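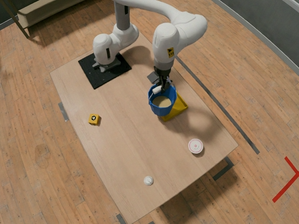 Print this page | E-mail this entry

2018-05-09, teleop notes, sim bench

Finally a whole afternoon with the simulator and no one needing the workstation, so these are longer than usual. Severyn, skip to the part about the clutch if you only want the bug.

Task is still the one we've been calling Jaltcombe: pick up the blue container, carry it over to the yellow tray, set it down inside the raised edge, let go, back off. Everything by remote control, me on the handheld controller in the desk chair, arm in sim. The yellow cube, the ball and the round target disc stay on the table as things to leave alone. I like having them there. They make you drive like a person who has to care about the rest of the table!

I did 30 demos and kept all but five. Two of the five were plain clumsiness (I let go too early, my fault entirely). The other three were the clutch. When I release it to re-center my hand and squeeze it again, the gripper gives a little jump, always in the direction my wrist drifted while the clutch was open. With an empty gripper you would never care. With a full container right above the tray you care a lot. I think we're storing the hand orientation on release and the position on squeeze, so the two don't match. Severyn Bilyk looked over my shoulder for a minute and said "that's my code from February," then went to get coffee, so I'm counting that as a confession.

Until it's fixed, the workaround is to do all the re-centering high up, over the middle of the table, and come down to the tray in one squeeze. My chair armrest gets in the way of this. Took it off. It's in the drawer with the hex keys if anyone is looking for it.

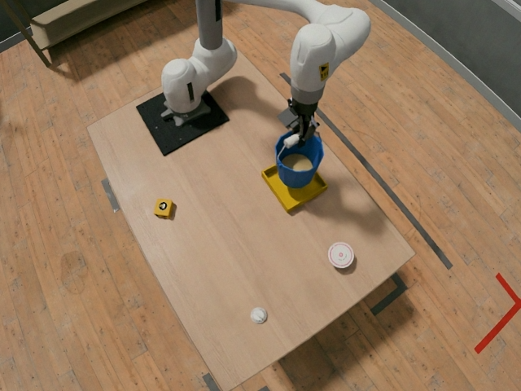

Jaltcombe task, blue container held at the tray. Disc, ball and cube are the leave-alone items.

Now the grip. I went back and forth on this all afternoon. Coming straight down with the fingers pointing at the table is easiest to drive and I think easiest to learn from, so that's what I stuck with in the kept demos. I tried coming in tilted a few times before I started recording and it felt terrible, mostly because I lose track of which way the wrist will turn when I'm looking at it from one fixed view. Pui-shan does it tilted and makes it look like nothing, but she also plays a lot of flying games.

Which brings me to the thing we still need to agree on — do we mix operators or not? My demos are slow. I creep in, stop over the tray, look, think about it, then lower. Pui-shan Huang goes in one sweep and is done while I'm still thinking. If we train on both together, I'm worried the policy picks up my pause and then just sits there, hovering, forever. We saw exactly that with the Savolainen set. I'd rather trim the pauses out of mine than ask her to drive like me. She says trimming is cheating. We can argue about it at lunch.

Setting down: I've been lowering until the motion stalls and then opening. Fine most of the time, but the controller doesn't buzz on contact in sim, so I'm judging it by eye from the shadow. Can we turn the buzz on? There's a flag for it in the Florgate config and I have no idea if it does anything on our side.

Total kept so far, all operators, is 83. I'd like a few more with the cube moved closer to the tray, since right now it's well off to one side and never really in anyone's way.

To do:
- clutch fix (Severyn)
- try the buzz flag
- script to cut pauses, run on a copy!! leave the originals alone
- ask Stuvham if they still want the raw controller logs or only the joint angles
- put the armrest back

Oh, and the save key is still right next to the discard key. Almost lost a good one. I've put a bit of tape over discard.

2 comments | 0 shares
Last updated by author, same day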